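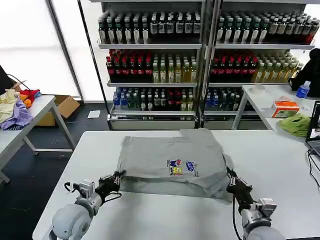 Figure 2. Grey T-shirt with a small printed graphic, folded, on a white table.

4.2 Redemption of time-limited vouchers

The second trial compared two ways of handing out a free item with a purchase. In Grurnstead, the voucher was printed in the local paper and had to be cut out and shown at the till. In Campos, the same offer was given to anyone who asked for it, with no paper needed. Both offers ran for a single morning and closed at 10:30. The free item was a plain bun, and the qualifying purchase was any hot drink at the normal price.

Each site was issued 200 buns. Staff kept a tally by the till and marked each sale as one of three types: offer taken, offer known but declined, and offer not mentioned. The third type was recorded only when the customer left the counter without raising the subject. Staff were told not to prompt.

At the Grurnstead site, 38 per cent of the buns were claimed before closing. At Campos the share was 47 per cent. The gap is smaller than we expected from the first trial, in which the need to carry a voucher appeared to put off most casual customers. Two features of the Grurnstead site may account for part of this. The paper is sold at the same counter as the drinks, so a customer without a voucher could get one while queuing. The site also has a higher share of regular customers, many of whom had seen the offer in an earlier edition.

Claims were not spread evenly over the morning. At both sites the rate was low until 8:00, rose sharply, and fell again in the last half hour. We had assumed a late rush as the deadline came near, as reported for evening offers in section 3. No such rush was found. Customers who buy a drink on the way to work seem to follow their own timetable, and the closing time of the offer has little effect on it.

Spending per customer was also compared. Those who took the offer at Campos bought a larger drink more often than those who did not, but the difference was within the normal variation between mornings. At Grurnstead there was no difference in size, although voucher holders were more likely to buy a second drink for another person. The rules allowed one bun per voucher, and 40 customers in total presented more than one. These were accepted if a separate drink was bought for each, and they are counted in the figures above as separate claims.

The tally from the Gonel site is left out of this section. Its opening time was changed during the trial and the early sales cannot be compared with those of the other two. The Vollow site took part only in the ice cream offer, which is treated in section 4.3.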